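Chapter 6
Household Goods and the Small Manufacturer

In this chapter
How a small maker decides what to sell
Fixed costs and variable costs
Setting a wholesale price
Why shops reorder, and why they stop

Key terms: fixed cost, variable cost, contribution, margin, markup, minimum order, reorder point

Chapter 5 dealt with large producers who sell through national chains. Most businesses are much smaller than that. A small manufacturer may have a single workroom, a few employees, and a short list of customers who have been buying for years. The same rules of cost and price apply, but the owner feels them sooner. A late payment from one shop can decide whether wages go out on time.

We will follow one firm through the chapter. Dorer is a soap maker in the town of Grultosside. It was started by Siiri Avotiņš, who had worked as a bookkeeper for a dairy and kept the accounts of the new business herself. Her first partner, Seung-woo Maeng, handled production. They rented the ground floor of a former print shop, bought a used mixing tank, and began with one product, an unscented bar sold to hotels and guesthouses.

6.1 Choosing a product

Soap is a useful case because the product is simple and everyone has used it. Fats or oils are combined with an alkali, and the result is soap and glycerin. The process has been known for a very long time, and a beginner can learn it from a library book. It follows that the basic product is hard to protect. If Dorer does well with a plain bar, another maker can offer a plain bar at a lower price the next season.

Small firms usually answer this problem by making their product different in some way that buyers can recognize. Scent, shape, color, wrapping, and a mark pressed into the bar are all common choices. Each one adds something to cost. A press die, for instance, has to be cut before the first bar is sold, and it costs the same whether it is used for one batch or for several years of batches.

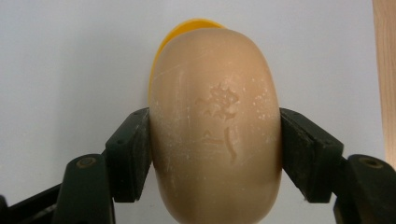
Avotiņš and Maeng disagreed about how many kinds of bar to offer. Maeng wanted a wide range so that shops could fill a shelf from one supplier. Avotiņš wanted few kinds and long production runs. Changing from one scent to another meant stopping the line and cleaning the tank, and no soap was made while that was going on. They settled on four kinds, and later dropped one of them when the hotels showed no interest in it.

A product range is never decided once and for all. The owner has to look at it again each time costs change or a large customer leaves.

6.2 Fixed and variable costs

A fixed cost stays the same over a given period however much is produced. Dorer's rent is a fixed cost. So is the insurance, and so is the salary of Maricruz Ibarra, who runs the office. A variable cost rises and falls with output. Oils, lye, fragrance, and wrapping paper belong here.

Some costs are harder to place. Electricity has a standing charge and a charge for use, so it is partly fixed and partly variable. Overtime pay is variable, while regular wages are usually treated as fixed over a short period. Students often want a firm rule for these cases. The usual practice is to split the cost where the bill allows it and to treat it the same way every month, so that one month can be compared with another.

The contribution of a product is its selling price less its variable cost. Suppose a carton of bars sells to shops for 100 dollars and the materials and wrapping come to 84 dollars. The contribution is 16 dollars a carton. If fixed costs for the week are 400 dollars, the firm must sell 25 cartons before it has covered them. Sales past that point bring in a profit.

Now suppose the firm finds a cheaper supplier of oil and the variable cost falls to 80 dollars. The contribution becomes 20 dollars, and the firm covers its fixed costs with 20 cartons. A saving of four dollars on each carton has lowered the break-even point by a fifth.

6.3 Selling to shops

Wevus is a housewares store across the river from Grultosside. Its owner, Aled Ruddock, buys from many small suppliers and has little storage space. He places small orders and places them often. Dorer would prefer large orders, which cost less per carton to pack and deliver. For a time the firm set a minimum order of ten cartons. Ruddock stopped buying, and the minimum was cut to five.

Ruddock's reasoning is typical of a small retailer. Money spent on stock is not available for anything else until the stock is sold. He sets a reorder point for each item, which is the quantity at which he asks for more. For a slow item the point may be a single carton. For soap it is higher in May, when the vacation rentals open and their managers come in to buy supplies.

Retailers also think about what sells together. A customer who buys a bar of soap may buy a dish to keep it in, and the dish often carries a better markup than the soap. Ruddock keeps the two on the same shelf. Dorer makes no dishes, but it gains from the arrangement all the same, and Ibarra now mentions it when she visits other shops. 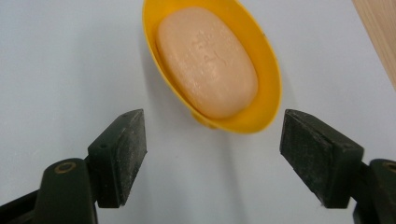

6.4 Setting a wholesale price

There are two common starting points for a wholesale price. The first is cost. The maker adds up the cost of a carton, including a share of the fixed costs, and adds a margin. The second is the market. The maker finds out what shoppers pay for similar goods, subtracts the retailer's markup, and sees what is left.

Avotiņš began with the first method and found that her bars were priced above those of a larger competitor, Thân.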